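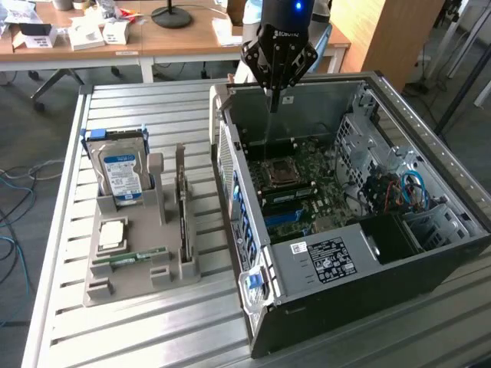
Recording Demonstrations for PC Assembly Tasks

This page covers how we collect examples for the desktop tower tasks: memory module, processor, hard drive and expansion card. It assumes the arm is already calibrated and that you have a login for Mistix, the recorder. If you are on the Heltstead bench, the steps are the same but the camera names differ.

What you need

An open tower, lying on its side on the slatted table
The parts tray, to the left of the tower
One fixed camera and one wrist camera, both streaming
A task sheet for the part you are recording

Step 1. Set the start state

Lay the tower flat with the inside of the case facing up. Push it against the table stops and check it for play. A case that creeps during a session ruins every episode after the first bump, and you may not notice until playback.

Load the tray next. The drive goes upright in the rear slot, the processor sits in the square recess, and the memory module lies flat in the long groove. Put every part back the same way round unless the task sheet asks for variation.

Clear cables away from the target area but don't tie them all down. The policy has to work in cases with ordinary wiring, and a board with every wire tucked out of sight gives it nothing to learn from.

Step 2. Choose one task and name it

Each episode is one part, moved once. Don't record a memory module and a drive in the same episode, even if you are on a good run. Type the task name exactly as it appears on the sheet. Mistix treats a change in capitals as a new task, and merging them later is slow.

The prompt text should be short and say what is to be done: "Insert the memory module into the free slot." Leave out speed, direction and anything about how to grip.

Step 3. Check both views

Open the two streams side by side. In the wrist view you want both fingertips and the place where the part will go. In the fixed view you want the tray and the whole open side of the case. Move the arm to the hover pose and look again, because the wrist can hide the socket from the fixed camera.

Lock exposure on both cameras before the first episode. The bare metal in the case throws glare when the room lights change, and auto exposure will chase it. We record with the blinds down after 2 p.m. 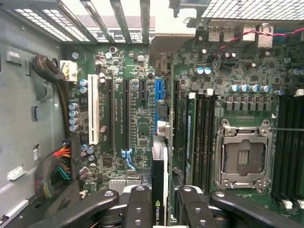
Majimbun wrote in to ask whether the wrist stream is enough by itself for the insertion part of the task. In our tests it was not. The wrist view handled the last stretch well, but the policy drifted on the approach when the fixed view was dropped. Keep recording both.

Step 4. Record

1. Return the arm to the hover pose.
2. Start the recorder and wait for the tone.
3. Move to the tray and grip the part by its edges.
4. Lift clear of the tray posts before moving sideways.
5. Line up above the target and pause for 2 seconds.
6. Lower, seat or place the part, open the fingers, and go back to hover.

Keep a steady pace. Long stops in the middle of a motion teach the policy to stop. The pause in item 5 is the only one we want, and it is trimmed to a fixed length in processing.

If the part catches on the way in, back off and try again within the same episode. Recoveries are useful – mark them with the R flag so they can be weighted separately. If you drop the part inside the case, end the episode and mark it failed. Do not delete it.

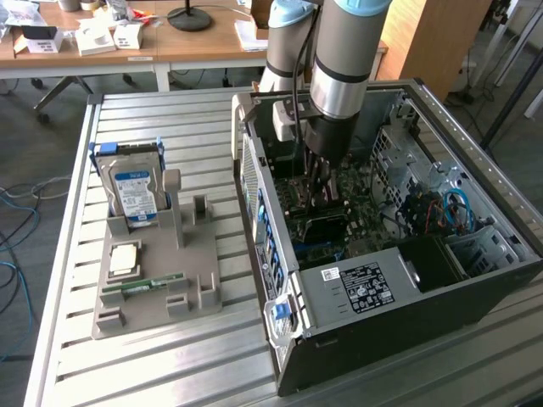 Fixed camera view, arm over the open tower.

Step 5. Label and reset

Give each episode its result before starting the next one. The choices are success, recovered and failed. A memory module counts as seated only when both latches have closed, so look at the latches themselves and not the height of the module.

Reset by hand with the arm paused. After every 6 episodes, turn the tray slightly within the marked area on the table. The target is 64 usable episodes per task, split across two operators so that one person's habits don't fill the whole set.

Step 6. Upload

Play back the first and last episode of the session at normal speed. Check that the two streams line up when the fingers close. An offset there means the clocks slipped, and the session should be held until it has been corrected.

Then push the session to the Drutanero store. Upload failed episodes along with the rest. The folder name is bench, task, operator initials, session number, in that order with underscores.

Common problems

Gripper closes but the part stays in the tray: the tray has moved. Reseat it and run the touch-off again.
Wrist stream freezes near the drive cage: check the camera cable for a snag.
Recorder gives no tone: the disk is full. Clear the local cache after confirming the last upload.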